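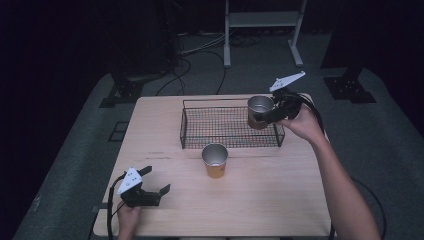 Tralta, a company that studies household and shop-floor work for machines, today published the results of its second chore review. The review asks a simple question: which small jobs at home and in the back of a shop can a machine do today without a person standing next to it? The answer is still a short list. Many of the jobs that look easiest to people are on the other list, the one for work that is not ready. Moving metal cups into a wire basket is a good example. A person holding a gripper in each hand can close two fingers around one cup, lift it over the low rim with the opening up, and leave the other cup standing on the table until its turn comes. When a machine must do the same work alone, it has to judge the shiny rim, the thin wire of the basket and the free space, all in the same moment.

Nov 20, 2023

14 shares | 0 comments

The review covers 291 attempts at 18 different chores. Each chore was first done by a person using hand-held grippers, and the movements were recorded. After this, a two-armed machine tried to repeat the chore by itself, starting each time from a slightly different arrangement of the objects. An attempt was counted as complete only when the whole chore was finished and no person had touched anything.

In total, 63 percent of the attempts were complete. Tralta considers this number encouraging, but asks readers to be careful with it. The chores are not equal. Putting folded towels on an open shelf was complete in almost every attempt, and this raises the average. Sorting cutlery into a drawer was complete in very few. Only five of the 18 chores reached the level at which Tralta would let the machine work with no person in the room.

"We are often asked when a machine will clear the kitchen table," the company said in a statement. "Our answer is that it can clear some tables today, slowly, if the things on them are the things it knows. For a family with children, or for a café at noon, this is not yet enough. We prefer to say it clearly now and not disappoint people later."

The five chores that passed are placing towels on a shelf, moving boxes of one size from a cart to a counter, wiping a flat table, putting closed bottles into a crate, and picking up soft toys from an open floor. In all of them the object can be held in more than one way, and a small error in position does not spoil the work.

The chores with the weakest results have something in common too. They include thin handles, reflective surfaces, wire or mesh, or objects that must stay upright during the whole movement. A finger that comes one centimeter too low touches the basket and pushes it along the table. A person corrects this without thinking about it. The machine often continues as if the basket was still in its old place, and the next object goes down outside of it.

Speed is the other open point. Also where the machine finished the work, it usually needed much more time than a person. For a shop that wants its shelves filled during the night this may be acceptable. For a household where dinner is in ten minutes it is not.

The review was prepared together with Mondine, which runs a small group of kitchenware shops and suggested several of the shop-floor chores from its own stock rooms. Mondine said it will not change its staffing plans on the basis of the results. The company is interested in a trial of the box-moving chore in one stock room, outside of opening hours.

Dhillon, a supplier of gripper parts, provided the replacement fingers used during the review. Dhillon had no part in choosing the chores or in counting the results.

A third review is planned for February. It will repeat the chores with weak results and add laundry, which was left out this time for the reason that the company could not agree on when a shirt is folded well enough. The recordings will be kept in Plusel, the company's own library of chore movements. Schools and research groups may ask for access to it free of charge.

The full table of results, with all 18 chores and a short comment on each, is available from the Tralta press office on request.

About Tralta

Tralta records and studies everyday manual work in order to find out which parts of it machines can take over. The company publishes its chore reviews for the public and does not sell robots.

Share this release: 14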